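Why does every kind of thing need its own spot?
Tidying up, part 2: Sorting like a pro

Have you ever hunted for one sock for 20 minutes? Then you already know why sorting matters! When things that belong together live together, your brain has a lot less searching to do. Grown-ups who run stores and libraries use this trick every day, and you can use it in your own home.

Sorting starts with one question: what goes with what? Clothes go with clothes. Snacks and drinks go with other things from the kitchen. A teddy bear (even a teddy bear in a hoodie!) goes with the toys. Each group gets a home, like a basket, a shelf or a row of hooks.
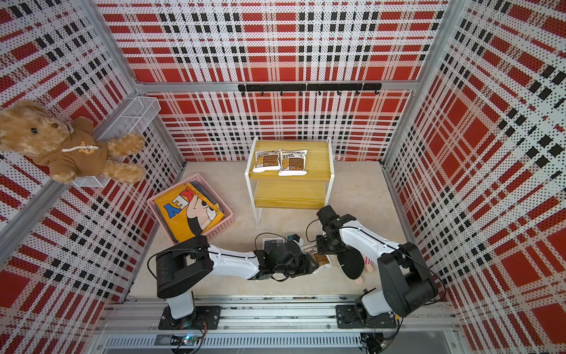
Young Explorers Team, Munau Children's Museum

A basket is great for soft things like a folded T-shirt, and it doesn't matter if they get a little squished. Wire baskets on a wall keep toys up off the floor, and you can still see what's inside. Hooks are good for anything with a loop or a strap. And shelves? Shelves love flat things and boxes, and little packages that can lie side by side.

Small packages are the trickiest, because they slide! Coffee pouches are a good example. They're light and slippery, and a whole pile can end up on the floor in no time.

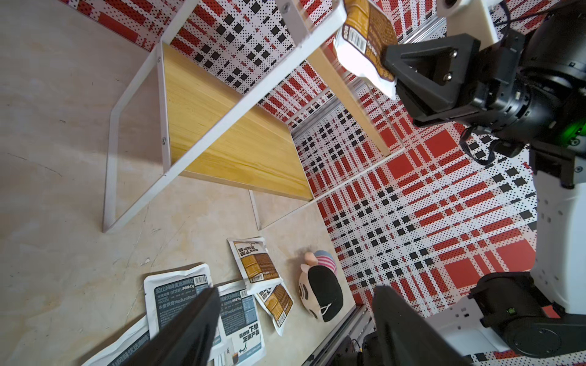

So pick up one at a time and turn each one so the front faces the same way. Ainhoa Montoya, who looks after the supply room at our museum, calls this "facing." Once everything is faced, you can read the labels without touching a thing.

Labels are full of clues. The big letters usually tell you what's inside. Look for the weight, too. A "g" after a number means grams, and a paper clip weighs close to one gram. Black-and-white stripes are a barcode, which a scanner can read faster than you can blink!
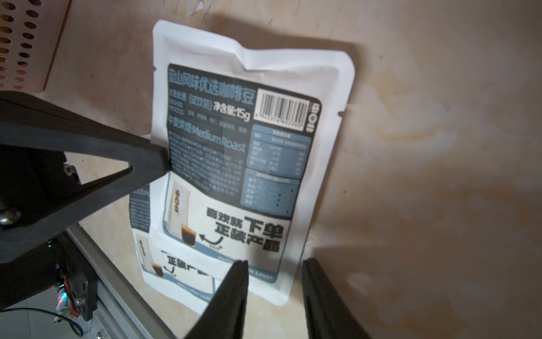 A sample pouch of medium roast coffee. The label gives the net weight as 15 g.

Try it! Ask a grown-up for 10 packages from the kitchen. Sort them by size, then by color, then by what's inside. Did your groups change each time? Draw the one you liked best and bring it to the museum in July for our sorting wall.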